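Maintenance Diary, Claven Cell, Odport Workshop
Entry for August, morning shift
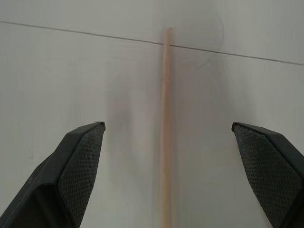 The cell was taken out of service at the start of the shift for the scheduled inspection of the gripper and wrist assembly. Power to the arm was isolated, the lockout tag was fitted, and the guard door was held open for the duration of the work. After the mechanical checks the arm was brought back up in manual mode at reduced speed, and the wrist camera was used to review the alignment of the fingers against a plain wooden dowel. With the gripper open, the dowel stands between the two pads and touches neither, a little closer to the right finger than to the left. The offset has been entered in the cell record. The crosshatch pattern is distinct on both pads.

The pads were cleaned with a dry brush and then with a cloth dampened with the approved solvent. No solvent was applied directly to the fingers. The fastening screws behind each pad were checked with the torque driver, and one on the left side was found slightly under value and was reset. The screws on the right side required no adjustment. Thread compound was not used, in keeping with the current instruction from the Bolach site.

The cycle counter stood at 762 since the last pad change. The instruction calls for an inspection at every 500 cycles, and this inspection is therefore overdue. The delay arose during the period when the cell was assigned to the Brynjólfsdóttir order and could not be released. The planning office has been asked to enter the next inspection as a fixed booking — the present arrangement depends on the outgoing shift reading the counter and passing the figure on.

The dowel offset was treated as a matter of zero position. The stored tool center point was compared with the printed setup sheet, and the two did not agree in the second decimal place. The sheet is at revision 2 and predates the present fingers. The stored value was kept, a correction was entered as a trial offset under program 23, and the earlier value was written on the inside cover of this book. The setup sheet is to be withdrawn and reissued.

The cable along the forearm was examined for wear at the clamps. The second clamp from the wrist had turned on its mount and was brought back into line. The camera connector was reseated and its locking ring tightened by hand.

Outstanding at handover: reissue of the setup sheet; one spare pair of pads to be ordered from Bolach; trial offset to be confirmed in automatic mode by the afternoon shift before production parts are loaded. The lockout tag has been returned to the board and the key signed in.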